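The Patient Art of Teaching a Robot to Handle an Egg

At Clutora, a small outfit that rents the upper floor of an old printing works, the morning starts with someone putting the kettle on and someone else asking who bought the eggs. It's a fair question, and most days the answer is Benoît Sabatier, who stops at the grocer on his way in and is rather particular about them.

Benoît teaches robots by showing them. He takes hold of a pair of handles, the robot moves as he moves, and whatever he does gets saved as one more example for the machine to learn from. I spent a day at his elbow in September, and I came home with sore shoulders and a new respect for my own breakfast.

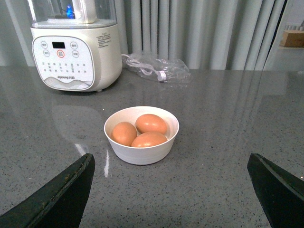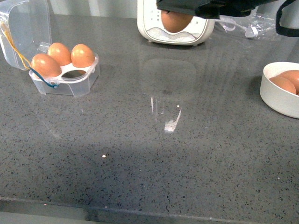 Eggs, soy milk maker and black gripper, on the speckled counter at Clutora.

Learning to go slowly

Before I was allowed anywhere near the controls, Benoît had me pick up an egg with my own hand and tell him everything I noticed. I said it was smooth and a bit cool and then ran out of things to say, and he laughed (kindly, I think) and told me to do it again with my eyes shut. That time I felt how my fingers had already begun to curve before they touched the shell, and how they stopped closing the moment they met it. I'd been doing that all my life without giving it a thought, and it's precisely the sort of thing he has to put into every demonstration.

Through the handles, you see, you feel very little. The lightest squeeze closes the gripper, and there's no cool shell against your skin to say that's plenty, thanks. So you learn to watch instead. Benoît looks for the moment the egg stops rocking, holds there for a breath, and only then lifts. He counts under his breath in French while he does it, and by lunchtime I was counting in French too.

My own first try was dreadful. I came in much too low, nudged the egg I wanted into its neighbour, panicked, and pulled the arm back so quickly that everyone in the room looked up from their desks. Benoît deleted the recording with one tap and said he'd done far worse to a tray of pastries when he was starting out at Hadden, the company where he first learned the trade.

What goes in the notebook

A full session is 48 demonstrations, with a break after every 10, and the break is not optional. Tired people get jerky, Benoît says, and a robot will copy a jerky wrist as faithfully as a graceful one. He keeps a cloth-covered notebook beside the keyboard where he writes down anything the recordings won't tell him: that the sun came round onto the counter, that he swapped chairs, that he was cross about a parking ticket and it probably showed.

He also changes things as he goes. The bowl moves a hand's width over, the eggs get turned, the tray is shifted closer to the back. If you always leave everything in the same spot, the robot learns the spot and never really learns the egg. I asked whether he planned these changes ahead of time and he looked a little sheepish. There's a schedule, he told me, written by his colleagues at Bailly, the partner lab across town, and he follows it faithfully until he has a better idea.

The software that turns all this into something a robot can use is called Dritach, and I won't pretend I understood the explanation, though I was given it twice and drew a diagram. What I can tell you is that hesitations matter. A pause where the person was thinking looks to the machine like part of the job, so the good teachers do their thinking first, with their hands in their laps, and then move all in one go. I found this terribly hard. I'm a person who thinks with the fridge door open.

An afternoon at the handles

By 2 o'clock I'd been let back on, with Benoît's hand hovering near the stop button, and something had loosened up in my arms. I kept my elbows in, as I'd been told. I looked at where I was going and left the gripper to look after itself. I came down over the egg from straight above, closed until it stopped rocking, counted, lifted, and set it down so gently that I wasn't sure I'd let go, and had to ask.

Benoît watched it back on the screen, tilting his head the way my piano teacher used to, and said he would keep that one. I was so pleased that I asked to see it again! Then he moved the bowl, turned the eggs, and told me there were 4 more to do before tea.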